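Notebook Entries Stock list People Search Older

11th July — suture thread, knots, and the Magsi spool problem
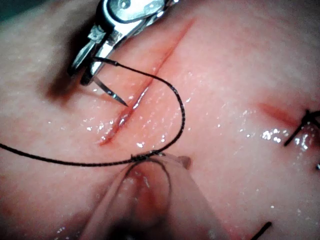 Black braid on tissue, needle not in yet.

Back on knot security today. The plan was to finish the wet series on the Grelura braid and start on Skamton, and I got as far as finding out that the wet series was never as wet as I thought. Notes for Borghild, and for me in March when I've forgotten all of it.

The soak. The protocol says samples sit in saline overnight at body temperature. The bath says 37. The thermometer I dropped in this morning says something a good deal less flattering, and says it differently at each end of the tray. The end by the window has been running cool. I moved the tray, put the lid on properly (it has a right way round, marked on the underside, where lids keep their secrets) and it came up to temperature by lunch. Everything from the window end goes in the notebook with a W beside it. I haven't thrown any of it out. I'd like to, but I've read the rules on that, having written them.

Knots. Tied surgeon's knots with two extra throws, same as before, on the steel rod. Rod wiped down between samples. My throws get tighter as the morning goes on and sloppier after coffee, which you can see in the pull numbers if you plot them by time of day, so I have stopped plotting them by time of day. Borghild's are flatter. She says it's because she doesn't hum.

Pull test. Crosshead speed unchanged. 6 samples run before the upper grip started slipping. The symptom is a little sawtooth at the start of the curve that looks exactly like a knot settling, and I had written "knot settling, interesting" beside three of them before I noticed the thread creeping out of the jaw. Crossed out "interesting." New rubber facing on the grip, cut from the sheet in the drawer under the balance. Sawtooth gone. So was the finding.

Slip versus break is still the real question. Dry braid mostly breaks at the knot, as it should. Wet braid ought to do the same, and from the good end of the tray it does. The W samples slipped more, and I don't have a reason I'd say out loud at group meeting. Temperature seems too small a thing to do that. More likely I tied them on a different day in a different mood. Needs repeating blind: Borghild ties, I pull, and neither of us gets to know which bag is which until the end.

Labels. Sample 382 exists twice. One is in the bag marked 382 and the other is also in the bag marked 382, a different bag, in a different drawer. One of them has my handwriting and a coffee ring, so it is presumably the older. Both pulled from the list until I can match them to the tie sheet. The run goes up to 1158 on paper, and I'd like to believe the number means something.

Magsi. The new spool arrived from Corham with the wrong coating again. It's stiffer off the reel and holds its curl, and it squeaks when you run the knot down, a noise I would describe as judgmental. The packing slip says uncoated. I wiped a length with solvent and the wipe came away waxy, so the packing slip is an optimist. Wrote to Corham with the lot details. They replied within the hour to tell me they would reply.

Until then no Magsi in the comparison. I tied a few anyway out of spite, and the first throw slides back open if you so much as look away from it. Might be worth a page of its own later, as a lesson in what a slick surface does to the first throw. People who learn on one thread pick up habits that suit that thread. I learned on something with a lot of grip and I still leave the first throw to look after itself, which is fine until the day it isn't braid.

Borghild Fagerlund's note on tail length, copied here from the back of an envelope before it goes out with the recycling: keep all tails the same, measured after the last throw and before the load goes on. Anything shorter and a slip turns into a full untie, and then we've recorded a failure of scissors. Agreed. I've taped the gauge block to the bench so it stops walking off to the other lab.

To do
— Log the bath at both ends of the tray, morning and evening
— Redo the W samples, blind
— Sort out the two 382s
— Order rubber sheet; I used the last decent piece
— Chase Corham, politely, then again
— Skamton: open the box, at least

Bath at end of day: both ends agree. Lid on the right way round. Tray loaded with Skamton after all, and tie sheet clipped to the front of the rack.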